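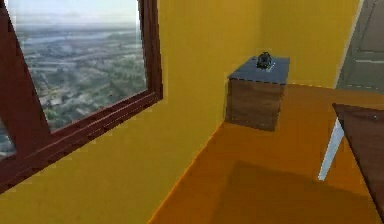

The fastener people at Barredo had been promised a decision by June, and by the middle of June what they had was me, in a rented room above the Primberg bus depot, with a carton of 3636 plastic clips and a letter saying I was now Regional Retention. I had thought retention meant keeping employees. It meant keeping things attached to other things. The room had yellow walls, an orange floor and a big window in a reddish-brown wooden frame, and I was told that if I could get a clip to hold on for 54 hours in the company of those colors, it would hold on anywhere.

The clip was made of Nirniline, a plastic the Mirkmont plant had come up with while trying to make a different plastic. It was strong. It was light. It smelled a little of pears. The brochure said it gripped "with confidence," and I can vouch for that, having worn one on my left thumb through most of a sales dinner.

My instructions ran to six pages, five of them about parking. The sixth said to attach a clip to a load, hang the load, wait, and write down what happened. So I hung a bag of sand from a hook and sat down to wait. At three in the morning I wrote, "Still hanging." At four I wrote it again, with less feeling.

Around hour thirty the head office called. They wanted to know how it was going.

"It's holding," I said.

"Holding how?"

"The usual way."

There was a pause, and some paper moved around at the other end. Marketing had been hoping for an adverb.

I should say that I had left my previous job, my previous apartment and a previous engagement within the same spring, and that I was aware of how it looked, a person like that being paid to watch something not let go. My sister pointed it out by phone. So did my dentist. I told them both it was a temporary position and they both said "hm" in the same key.

At hour fifty the hook came out of the ceiling. It came out slowly, with a good deal of plaster, and the sand went all over my shoes and the carton and the half of a sandwich I had been saving. The clip was fine. It was still shut tight on the neck of the bag, and on the hook, and on a piece of Primberg the size of a dinner plate.

I called Mirkmont and asked whether that was a pass.

They put me on hold for nearly an hour. When they came back they said the clip had passed, the ceiling had failed, and the ceiling was not one of ours. Then they asked if I would mind staying on through the fall. They had a new adhesive.

I looked at my thumb for a while and asked about the parking.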